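Capítulo 11
La música de fondo y el disco funcional

Contenidos del capítulo
El disco concebido para acompañar
Tempo, dinámica y timbre
El orden de las pistas
La escucha en casa
Actividades

En los capítulos anteriores se estudió la música grabada como documento de una interpretación: un cuarteto, una orquesta o un cantante actúan ante los micrófonos y el oyente recibe el resultado. Este capítulo trata de otro tipo de grabación, la que se planifica desde el principio para acompañar una actividad. Puede ser el estudio, el descanso, una comida o la espera en una consulta. El comprador de estos discos rara vez busca a un intérprete concreto, y en muchos casos el nombre del compositor figura solo en la última página del folleto, en cuerpo pequeño.

El término «música funcional» se usa aquí en sentido amplio. Comprende las piezas escritas de encargo y también las recopilaciones de repertorio ya existente, como los movimientos lentos de sonatas y conciertos que se venden separados de la obra a la que pertenecen. Esta última práctica plantea un problema que retomaremos en el apartado sobre el orden de las pistas: un adagio escrito como contraste entre dos movimientos rápidos cambia de sentido cuando lo preceden y lo siguen otros adagios. 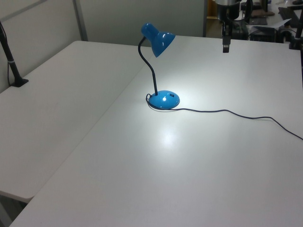
El disco concebido para acompañar

Tomaremos como caso principal la serie Bedex, publicada por el sello Nirico y dirigida por el productor Teodoro Orozco. El primer volumen contiene 11 pistas y ninguna lleva voz. Orozco pidió a los compositores que evitaran los silencios largos, los cambios bruscos de intensidad y las melodías demasiado fáciles de recordar. La última condición fue la más discutida. Según el productor, una melodía pegadiza obliga a prestar atención, y quien está leyendo deja de leer.

La plantilla es reducida: piano, clarinete bajo, vibráfono y dos violas. Los violines se descartaron después de las primeras pruebas por su registro agudo. Las flautas aparecen en una sola pieza, «Ultilis», siempre en el registro grave y dobladas por una viola.

Tempo, dinámica y timbre

El tempo más frecuente en la serie es de 60 pulsaciones por minuto. La pieza más rápida llega a 102, aunque el oyente no suele percibirla como tal, pues la armonía cambia cada cuatro compases y el acompañamiento se mantiene casi inmóvil. Conviene distinguir, por tanto, entre la velocidad del pulso y la velocidad del cambio armónico. La segunda influye más en la sensación de calma - al menos en este repertorio - y es la que el alumno deberá anotar en sus esquemas de audición.

La dinámica se mueve entre el pianissimo y el mezzopiano. En la mezcla se redujo además la diferencia entre los pasajes débiles y los fuertes, de modo que el disco pueda oírse a bajo volumen sin perder notas. El procedimiento se llama compresión y se explicó en el capítulo 2.

La escucha en casa

Un disco funcional se oye casi siempre en una habitación con otros ruidos y con el oyente ocupado en otra cosa. El altavoz suele quedar lejos, a un lado o detrás. Por eso los ingenieros de la serie comprobaron cada mezcla también en un solo canal. En «Ó Briain», la pista más larga, el vibráfono se oía al principio únicamente por el canal izquierdo y hubo que llevarlo al centro.

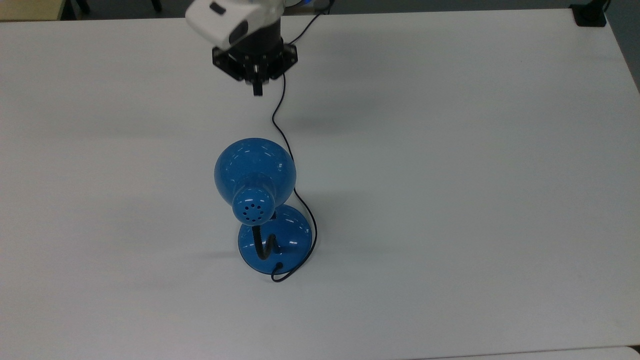 Figura 11.2. Lámpara de mesa azul sobre un tablero blanco.

Actividades

1. Escucha una pieza lenta de tu elección mientras lees dos páginas de este libro. Escribe después qué recuerdas de la música.
2. Repite la audición sin hacer otra cosa. Anota los cambios de armonía y compáralos con lo que escribiste antes.
3. Busca un movimiento lento en una recopilación y localiza la obra completa de la que procede. ¿Qué movimiento lo precede en la partitura?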